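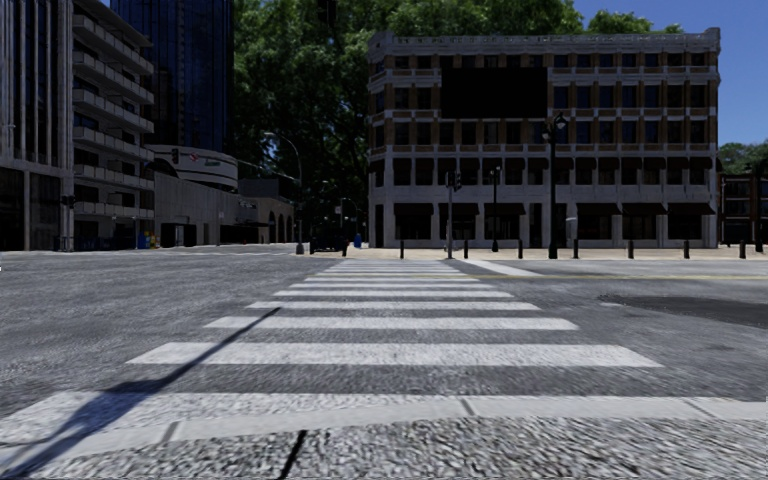 Resident Consultation Board: Sidewalk Repair and Cost Sharing
Topic: Proposed change to the sidewalk repair ordinance, Hulness
Category: Streets and Public Works
Status: Open for comment

curb_and_gutter
Posted 9:14 a.m.

The Hulness Public Works Office has released its draft revision to the sidewalk repair ordinance, and I would like to open a discussion before the comment period closes in July. Under the present rules, the owner of the adjoining property pays the full cost of repair. The draft would replace this with a shared arrangement in which the city pays 50 percent, up to a set limit per slab, and the owner pays the remainder.

According to the draft, the city maintains an inventory of 2,829 slabs listed as needing attention. Of these, 568 are in the highest category, meaning a raised edge or a break that could cause a fall. I support the proposal in general, but I am concerned that it does not state the order in which the work would be done.

northside_owner
Posted 9:52 a.m.

I respectfully disagree with the proposal. Those of us who repaired our frontage under the existing ordinance paid the entire bill. My own repair was completed last fall after I received a notice with a 60-day deadline. The draft offers no credit for past work. An ordinance that rewards owners who ignored their notices is not equitable, and I will be submitting a written objection.

Plonmont_transfer
Posted 10:20 a.m.

I lived in Plonmont when a similar program was adopted there. The same objection was raised, and the city answered it by allowing owners to apply for a partial refund on any repair finished within the previous two years. The refund required a paid invoice and the original permit number. Perhaps northside_owner could propose the same language here.

northside_owner
Posted 10:41 a.m.

Thank you. I would withdraw my objection if such a provision were included. I do have the permit number.

slabwatcher
Posted 11:05 a.m.

I wish to raise a separate matter, namely the definition of a defect. Section 4 of the draft refers to "visible deterioration" without further explanation. Surface wear and discoloration are visible, but neither is a hazard. A raised joint is a hazard and may be difficult to see at all from a standing position. I ask that the office adopt a measured standard for vertical displacement and remove the word "visible" entirely.

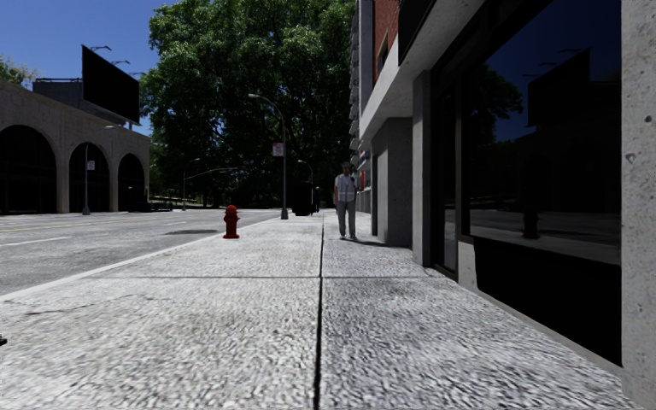 Sidewalk with center seam and cross seam; smudges and wear on the nearest slabs.

Smudges of that kind should not result in a notice to the owner. Under the draft as written, an inspector could issue one.

curb_and_gutter
Posted 11:30 a.m.

I agree with slabwatcher on the wording. I would add that Section 4 does not mention seams. Owners have asked me whether a gap between two slabs is their responsibility or the city's, and I have not found an answer in the text.

ret_inspector
Posted 12:18 p.m.

I performed inspections in Trormont for many years and must offer a different view. A purely measured standard sounds fair, but it slows the work considerably. Every slab has to be gauged at several points, and the reading recorded. An experienced inspector can sort slabs by eye and reserve the gauge for the doubtful ones. I would keep the word "visible" and give owners a simple right of appeal, with a second inspection at no charge.

slabwatcher
Posted 12:47 p.m.

The difficulty with an appeal is that the deadline for repair continues to run while the owner waits. If the deadline were suspended until the second inspection, I could accept this approach as a compromise.

ret_inspector
Posted 1:03 p.m.

Suspension of the deadline is reasonable. Trormont did the same.

Sandu_Street_Tenants
Posted 2:26 p.m.

Our association represents renters in around 140 households. We ask that the ordinance state clearly that an owner's share may not be passed to tenants as a separate fee. The draft is silent on this point - as was the previous ordinance - and some of our members were billed for sidewalk work at buildings they have since left.

northside_owner
Posted 2:58 p.m.

I rent out one unit and do not agree. Repairs are an ordinary cost of a building, and leases already govern such matters. A sidewalk ordinance is the wrong place for it.

Sandu_Street_Tenants
Posted 3:15 p.m.

We note the objection. Our written comment will be filed with the Public Works Office this month, and a copy will be posted to this topic.

Board Moderator
Posted 4:00 p.m.

Participants are reminded that posts on this board are not entered into the official record. Written comments must be submitted to the Public Works Office by mail or at the service counter, and should cite the section number to which they refer. The questions on seams and on the order of work have been forwarded to the office. This topic remains open.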